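Review: the Jerkari fingertip kit on a two-arm cutlery sorting cell
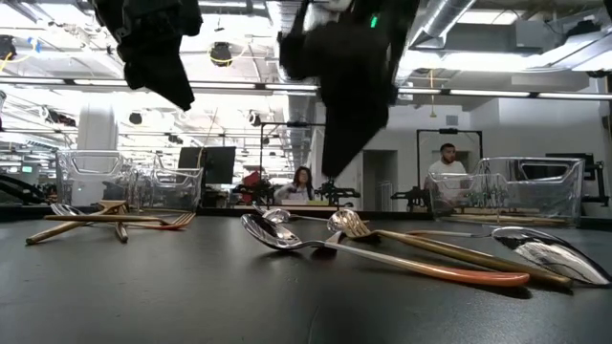 Can you swap the fingertips on a two-arm cell without teaching every position again?
Mostly you can, provided the new tips are the same length as the old ones and you check the zero on each arm before running anything at full speed.

I look after a small cell that sorts mixed cutlery into clear plastic bins, and I've been running the Jerkari long-tip kit on it since August. I'm very taken with it! Cutlery is a horrible thing to pick up. Spoons roll onto their backs, forks hook into each other, and the polished ones throw the ceiling lights straight back at you. Our old tips were blunt and kept shoving handles across the table before they got hold of anything. These are slim enough to get in under a neck or a handle (with a bit of care over the height, more on that below).

The kit comes with 14 screws, which is more than you need, and two shims per finger. Fitting took me 18 minutes for the first arm and a good deal less for the second. Put the arm in its service position, drop the air or power to the hand, take the old finger off and wipe the seat. There's always grit in there. Nip both screws up lightly, close the fingers on the setting gauge, then tighten. I did it the other way round the first time and had a gap at the point you could post a letter through.

Then the zero. Bring the tip down slowly onto a sheet of paper on the table and stop when the paper drags. Ours wanted one shim on the left arm and none on the right. If your tabletop is dark and matt like ours it's worth doing this in 3 places, as the marks from a tip set too low don't polish out. Ask me how I know.

Upkeep is easy. I wipe the tips at the end of each shift and check the screws every 5 shifts. So far one has worked loose, on the side that does most of the reaching.

Grumbles: the gauge is a flimsy bit of plastic, and the leaflet shows the Brasel mount only, so owners of the Iden hand will have to work out the screw order for themselves. I'd also like a spare finger in the box. Heavy serving spoons can still swing if you take them too far down the handle, but that's down to your pick point more than the tips.

I've already ordered a second set for the shelf.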